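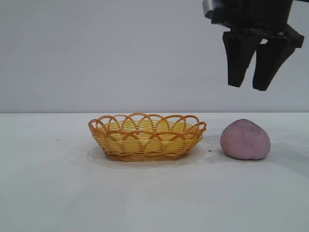 Projekt Gundinum: Zwischenbericht an die Förderstelle
Berichtszeitraum: April bis Juli
Antragsteller: Ulteck, Arbeitsgruppe Haushalt und Verkaufsfläche
Praxispartner: Paron (Lebensmittelläden), Zamfir (betreutes Wohnen)

1. Worum es in diesem Zeitraum ging

Im Antrag haben wir die Frage gestellt, ob eine Maschine heute schon kleine Arbeiten im Haushalt und im Laden übernehmen kann, und zwar solche, die niemand gerne macht und die trotzdem jeden Tag anfallen. Für den zweiten Projektabschnitt war vorgesehen, dass wir uns auf das Einräumen beschränken: Ein Gegenstand liegt neben einem Behälter und soll in den Behälter gelegt werden. Diese Aufgabe klingt sehr klein. Sie kommt aber bei beiden Partnern in vielen Formen vor, bei Paron in der Obstabteilung und bei Zamfir in der Küche und im Gemeinschaftsraum.

Wir berichten hier über den Stand der Arbeiten, über die Ergebnisse der Versuchsreihe und über zwei Punkte, bei denen wir vom Arbeitsplan abgewichen sind. Die Finanzübersicht wird wie vereinbart getrennt eingereicht.

2. Durchgeführte Arbeiten

Der Versuchsplatz wurde im April umgebaut. Wir haben jetzt einen weißen Tisch vor einer hellgrauen Wand, und der Greifer mit zwei Fingern arbeitet von oben. Der frühere Platz neben dem Fenster wurde aufgegeben, weil das Tageslicht die Messungen von Vormittag und Nachmittag nicht vergleichbar machte. Der Umbau hat länger gedauert als geplant, hauptsächlich wegen der Beleuchtung.

Als Behälter verwenden wir unter anderem einen ovalen Flechtkorb aus Kunststoff in Gelb und Orange, mit einem Rand aus überkreuzten Bögen. Solche Körbe haben wir mit Absicht gewählt. Eine glatte Kiste hat eine klare Kante, und die Kamera findet sie fast immer. Bei einem durchbrochenen Rand sieht das System durch die Lücken hindurch den hinteren Rand, und in den ersten Wochen hat es den vorderen und den hinteren Rand oft verwechselt. Der Greifer wollte dann zu früh loslassen.

Für die Obstaufgaben nehmen wir Nachbildungen, zum Beispiel ein altrosa Stück in Form eines Pfirsichs. Echte Früchte waren im Antrag erst für den dritten Abschnitt vorgesehen, und dabei möchten wir bleiben. Eine Nachbildung hat am Abend noch dieselbe Form wie am Morgen, und wir können Versuche über Wochen wiederholen. Was sie uns nicht zeigt, ist die Frage nach Druckstellen, und auf diese kommen wir im Abschnitt 4 zurück.

Parallel dazu haben wir bei Paron und bei Zamfir je eine Begehung gemacht. Wir haben aufgeschrieben, welche Handgriffe die Mitarbeitenden beim Einräumen tatsächlich ausführen. Dabei ist uns aufgefallen, dass fast niemand nur einräumt. Die Person dreht das Obst, schaut die Unterseite an, legt ein weiches Stück zur Seite und schiebt mit der anderen Hand den Korb zurecht. In unserer Aufgabenbeschreibung stand davon nur ein einziger Schritt.

3. Ergebnisse der Versuchsreihe

Im Berichtszeitraum wurden 136 gewertete Durchgänge gefahren. Geplant waren 100. Die zusätzlichen Durchgänge waren nötig, weil wir nach einer Änderung an der Erkennung des Korbrandes einen Teil der Reihe wiederholt haben. Als gewertet zählt ein Durchgang nur, wenn Korb und Gegenstand vorher von einer Person frei auf den Tisch gelegt wurden und während des Durchgangs niemand eingegriffen hat.

Mit dem Greifen selbst sind wir zufrieden. Rundliche Gegenstände werden zuverlässig gefasst, auch wenn sie eine Furche oder eine etwas unregelmäßige Form haben. Die Finger schließen von zwei Seiten, und der Gegenstand rollt nur noch selten weg. Im vorigen Bericht hatten wir das Wegrollen als größtes Problem genannt, und dies kann man heute nicht mehr so sagen.

Schwieriger bleibt das Ablegen. Von den Fehlern, die wir beobachtet haben, gehören die meisten in eine der folgenden Gruppen:

Der Gegenstand wird auf dem Rand abgesetzt und fällt nach außen.

Ein Finger berührt den Korb und verschiebt ihn. Der Gegenstand landet zwar im Korb, aber der Korb steht danach an einer anderen Stelle, und der nächste Durchgang beginnt mit einer falschen Annahme.

Der Greifer bleibt über dem Tisch stehen, weil das System einen Fleck oder einen Schatten als weiteren Gegenstand deutet und nicht entscheiden kann, was zuerst kommt.

Die letzte Gruppe hat uns überrascht. Auf einer weißen Fläche sind kleine dunkle Stellen sehr gut sichtbar, und eine Küche oder ein Laden ist nie so sauber wie ein Labortisch. Wir haben deshalb beschlossen, den Tisch zwischen den Durchgängen nicht mehr zu wischen. Die Erfolgsquote ist dadurch zunächst gesunken, aber die Zahlen sind für unsere Partner ehrlicher.

Zur Zeit: Ein Durchgang mit einem einzelnen Gegenstand dauert um die 9 Sekunden, vom Start bis zum Loslassen. Eine geübte Kraft bei Paron räumt in derselben Zeit mehrere Früchte ein, und sie prüft sie dabei noch. Wir halten es für richtig, dass die Förderstelle diesen Vergleich kennt, auch wenn er für uns nicht günstig ist.

4. Einschätzung: Was kann die Maschine schon, was kann sie noch nicht

In der Ladenfläche sehen wir im Moment keinen sinnvollen Einsatz während der Öffnungszeiten. Das Tempo reicht nicht, und die Prüfung der Ware fehlt vollständig. Denkbar wäre eine Arbeit in der Nacht, wenn die Zeit keine Rolle spielt und eine Person am Morgen nur noch kontrolliert. Paron hat an dieser Variante Interesse gezeigt, möchte aber vorher Ergebnisse mit echten Früchten sehen, besonders mit weichen. Dieser Wunsch ist verständlich. Über die Greifkraft an einer empfindlichen Haut können wir mit den jetzigen Gegenständen keine Aussage machen.

Beim Haushalt ist das Bild etwas anders. Bei Zamfir geht es selten um große Mengen. Es geht um Dinge, die auf dem Tisch liegen bleiben und in einen Korb gehören, und für die Bewohnerinnen und Bewohner ist das Bücken oder Greifen beschwerlich. Ob so eine Aufgabe eine halbe Minute dauert oder kürzer, hat in den Gesprächen kaum jemanden gestört. Wichtiger war die Frage, ob die Maschine den Korb an seinem Platz lässt. Mehrere Personen haben gesagt, dass sie ihre Sachen nach Gewohnheit finden und nicht nach Sicht.

Aus diesem Grund haben wir das Verschieben des Korbes in der Auswertung höher gewichtet als im Arbeitsplan. Ein Durchgang, bei dem der Korb deutlich verrückt wird, gilt seit Juni als nicht bestanden.

5. Abweichungen vom Arbeitsplan

Abweichung 1: Die Aufgabe „Mehrere Gegenstände in einen Korb“ wurde in den nächsten Zeitraum verschoben. Wir wollten nicht mit einer zweiten Aufgabe beginnen, solange das Ablegen bei der ersten noch unsicher ist. Der Meilenstein M3 verschiebt sich dadurch um 2 Monate. Der Endtermin des Projekts ist nach heutigem Stand nicht betroffen.

Abweichung 2: Die Mittel für einen zweiten Greifer wurden nicht abgerufen. Wir beantragen, sie für zusätzliche Körbe, Schalen und Kisten aus dem Bestand der Partner sowie für die echten Früchte im dritten Abschnitt zu verwenden. Ein formloser Antrag auf Umwidmung liegt bei.

6. Nächste Schritte

Bis zum nächsten Bericht sind folgende Arbeiten vorgesehen:

Erkennung des Korbrandes auch bei schrägem Licht, mit mindestens einem weiteren Korb mit offenem Flechtmuster

Ablegen aus geringerer Höhe, damit der Gegenstand nicht mehr in den Korb fällt

Beginn der Aufgabe mit mehreren Gegenständen, zuerst gleiche, danach gemischte

Zweite Begehung bei Zamfir, dieses Mal am Nachmittag, wenn im Gemeinschaftsraum mehr Betrieb ist

Klärung mit Paron, welche Obstsorten für den dritten Abschnitt in Frage kommen und wer die Druckstellen beurteilt

Für den letzten Punkt brauchen wir eine Entscheidung der Förderstelle über die Umwidmung, möglichst bis September, damit die Beschaffung rechtzeitig beginnen kann. Für Rückfragen zum Auswertungsbogen und zu den einzelnen Durchgängen stehen wir gerne zur Verfügung.

Ulteck, Arbeitsgruppe Haushalt und Verkaufsfläche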